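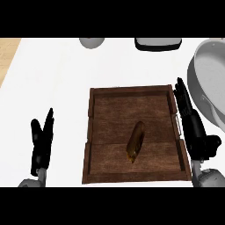 Tray task, simulated kitchen. Both hands upright, right hand beside the tray rim, one bread-like item on the tray floor.

Bramlow Counter Set: Gallery
Posted August 8, 2025 by Ismael Evangelista

The Counter Set is a group of teleoperated demonstrations recorded in simulation for training two-handed manipulation policies. The current release holds 519 episodes across 8 tasks. The tray task accounts for 258 of them. Notes on the view at the top of the page follow, along with the recording settings used for the whole task.

Layout
White countertop, dark reddish-brown wooden tray between the two hands. The tray has raised rims on all four sides and a small metal handle on the right. A large round pan stands further right, and two grey objects sit near the back of the counter. None of these surrounding objects is part of the tray task. They remain in the collision model and the operator is expected to work clear of them.

Target item
Golden brown with darker patches, lying diagonally across the seam in the tray floor. Item position and heading are drawn again at every reset. Lighting is fixed for this release and will be varied in the next one.

Hands
Black, multi-fingered, on light grey forearms. Joint targets and measured joint positions are stored as separate channels. Earlier builds stored only the targets, which made contact phases hard to learn from, as the fingers stop on the object while the target keeps closing.

Recording
Video and joint data are logged at 20 frames per second on a shared clock. Camera views are letterboxed to a fixed size before storage. If you crop the black bands, apply the same crop at inference.

Labelling
Each episode carries a task string, a success flag and a reset seed. The success flag is set by the simulator and then checked by a person. Failed attempts are kept in a separate folder. Please don't merge them into the training split without filtering on the flag.

Known issues
Finger contact with the tray rim can produce a short jitter in the Nulard physics build used up to May. Affected episodes are tagged "rim" in the index. The Camargo loader skips them by default.

Next gallery: drawer task, same counter, new operator group.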